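第四章 双臂工作站的日常作业与岗位调整

4.1 适用范围
本章适用于 Aradstead 小家电检修车间内已完成安装验收的 Levora 双臂工作站，供操作员、班组长及设备维护人员使用。机械安装与首次标定见第二章、第三章。本章自2019年1月19日起执行，原《手工理线作业须知》同时停止使用。

4.2 岗位职责的变化
工作站投入使用后，线缆整理、插头插接及配件归位由双臂执行，操作员不再逐件手工完成上述动作。操作员的职责调整为备料、监看、异常处置和结果复核。
原理线岗位人员须完成培训并通过现场考核，方可独立当班。考核未通过者可在班组长陪同下继续练习，期间岗位等级不作调整。
班组长不得以双臂节拍作为考核个人工作量的依据。

4.3 开班前准备
1. 确认急停按钮已复位，控制柜指示正常。
2. 检查两侧机械臂安装板的紧固螺钉，发现松动时停止开班并报维护人员。
3. 检查夹爪开合是否顺畅，夹爪上方传感器表面是否清洁。
4. 检查臂体外部线缆，不得有破损、挤压或缠绕。
5. 铺平台面垫，清除碎屑。
6. 在终端输入工单号，调用对应的作业程序。常用程序为403号（风扇与插座整理）。
注意：台面垫更换为不同图案后，应重新执行视觉校准，否则不得进入自动模式。

4.4 备料与摆放
1. 将待处理的风扇放在台面后部，底座放稳。
2. 插线板放在台面前部中央，插孔朝上。
3. 散线放在左臂可及范围内，无须预先理直。
4. 配件盒靠右侧放置，提手不得伸入右臂的回转区域。
5. 备料完毕后，双手撤出工作区，再按“就绪”键。

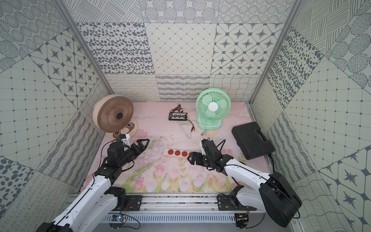 警告：带有裸露端子或鳄鱼夹引线的部件，上台前必须断开电源。双臂运行期间，严禁伸手扶正物品或拉动线缆。

4.5 运行与监看
1. 首件以低速运行，速度设定为额定值的百分之八十以下，由操作员全程监看。
2. 首件复核合格后，方可切换至正常速度。
3. 线缆打结、夹取失败或物品倾倒时，按“暂停”键，待双臂完全静止后再行处理。
4. 同一工单连续暂停三次的，转为人工作业，并在终端登记原因。
说明：转为人工作业属正常处置，不计入个人差错。

4.6 交接班
交班人员应将双臂退回待机位，填写运行记录，写明暂停次数、转人工件数及未处理的异常。接班人员核对无误后签字。
每累计运行约800小时，由 Flesedar 维护组检查夹爪磨损情况，操作员不得自行拆卸。

4.7 意见反馈
操作员对作业程序、摆放位置或班次安排有意见的，可填写 Shearer 反馈单，或拨打车间内线2719。班组长应于二月底前汇总首批意见，报生产管理科。涉及人身安全的意见须当班上报，不得留待汇总。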